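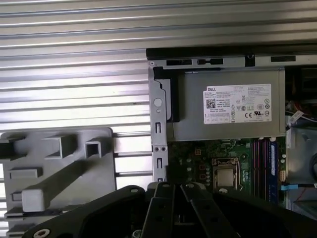
4. Replacing the hard drive in a desktop computer

Contents Previous Next Print this section Search Help

This section covers taking out a 3.5-inch hard drive and fitting a new one in a Clastadley desktop. It applies to all models in the Celia range with the tower case. For the small Celia case, which takes 2.5-inch drives only, see section 5.

Allow an hour for the work itself. Copying files back afterwards can take much longer and does not need you to be present.

4.1 Before you start

You will need:

- a medium cross-head screwdriver
- a replacement drive with a SATA connector
- an earthing wrist strap
- a small dish for the screws
- a copy of your files on a separate drive or on a network store

CAUTION: Fitting a new drive does not move your files across. Anything that is only on the old drive stays on the old drive. Make your copy first and open a few files from it on another computer to check that they can be read.

1. Write down the serial number on the rear label. You will be asked for it when you register the new drive.

2. If the old drive is encrypted, find the recovery key now and store it somewhere other than the computer. Clastadley does not hold a copy.

3. Shut the computer down from the menu. Do not use sleep or hibernate.

4. Turn off the switch on the power supply at the back, then unplug the mains lead.

5. Unplug everything else: monitor, keyboard, network cable, printer, speakers.

6. Press and hold the power button for ten seconds. The fans may twitch as the last of the charge drains away.

WARNING: Do not open the power supply. There are no parts inside it that you can repair, and it can hold a dangerous charge after it has been unplugged.

4.2 Opening the case

1. Stand the computer on a firm table with the back facing you.

2. Undo the two thumbscrews on the left-hand side panel. On older cases these may be tight and need the screwdriver.

3. Slide the panel towards you until it stops, then lift it away. Lean it somewhere it will not be knocked over.

4. Lay the computer on its side with the open side up.

5. Put on the wrist strap and clip the lead to bare metal on the case. Painted metal will not do.

Note: Some cases have a switch that records when the panel has been removed. You may see the message "Cover removed" the next time you start up. Press Enter to clear it.

4.3 Taking out the old drive

The drive cage is at the front, below the optical drive bay. Most models have room for two drives. The one that holds the operating system is normally in the upper slot, but check this by following its data cable to the main board. The system drive is connected to the socket marked SATA 0.

1. Pull the power connector straight out of the drive. It is the wider of the two. Hold the plug and not the wires.

2. Remove the data cable in the same way. If the plug has a metal clip, squeeze the clip first.

3. Fold both cables out of the way. Leave the data cable plugged into the main board.

4. Cases with a plastic drive tray: press the two tabs together and slide the tray out. Bend the sides of the tray outwards a little to free the drive.

 Cases with a screw-fixed cage: undo the four screws, two on each side, and slide the drive out. Support it with your other hand as the last screw comes loose.

5. Put the old drive in an anti-static bag. Keep it until you are sure that all your files are on the new one.

CAUTION: If a screw falls into the case, find it before you go any further. A loose screw under the main board can cause a short circuit. Tilt the case gently and listen for it.

4.4 Fitting the new drive

1. Hold the new drive by its edges. Do not touch the circuit board on the underside.

2. Turn it so that the connectors face the same way as those on the old drive, with the label facing the same way too.

3. Clip it into the tray, or slide it into the cage and line up the screw holes. Put all four screws in loosely before you tighten any of them.

4. Tighten the screws until they are just firm. The threads in the drive are soft and strip easily.

5. Connect the data cable, then the power cable. Both plugs are L-shaped inside and go on one way only. If a plug will not go on with light pressure, turn it over.

6. Check that no cable is touching a fan and that nothing else has been pulled loose.

7. Unclip the wrist strap, replace the side panel and stand the computer upright.

8. Plug everything back in, with the mains lead last.

4.5 First start

1. Turn on the switch at the back, then press the power button.

2. Press F2 as soon as the maker's logo appears. Keep tapping if you are not sure.

3. Open the Storage page. The new drive should be listed beside SATA 0 with its size. The size shown is usually a little smaller than the one printed on the box. This is normal.

4. Put your installation stick in a rear USB socket, choose Save and Exit, and follow section 7 to install the operating system.

If you are adding a second drive and keeping the first, you do not need the stick. Let the computer start as usual, open Disk Tools, choose the new drive and select Prepare. Read the name of the drive twice before you confirm. Prepare erases everything on the drive you pick.

4.6 If something goes wrong

The drive is not listed.
Shut down, unplug, and push both cables home again at the drive end and the board end. If it is still missing, try the spare data cable supplied with the computer.

Code 52 on start-up.
The computer has found a drive with no operating system on it. This is expected with a new drive. Insert the installation stick and restart.

Code 200 on start-up.
No drive has been found at all. Check the power cable first.

Code 649 on start-up.
The drive has reported a fault in its own self-test. Return it to the shop where you bought it.

The drive clicks over and over.
Shut down straight away. A short burst of noise when the drive starts is normal, but steady clicking is not.

The computer does nothing when the power button is pressed.
Check the switch on the power supply. If it is on, open the case again and look for a main board connector that has been knocked while you were working.

4.7 Getting rid of the old drive

Deleting files does not remove them fully. If the old drive still works, connect it as a second drive and run Full Erase from Disk Tools. Leave it overnight if need be. A drive that no longer works should go to a recycler who will shred it. Do not put it in household rubbish.

Related sections

Adding memory (Celia tower)
Cleaning fans and filters
Changing the small battery on the main board
Using the Zirnau backup dock
Ríos network store: first set-up
Spare parts list, including drive tray 3,021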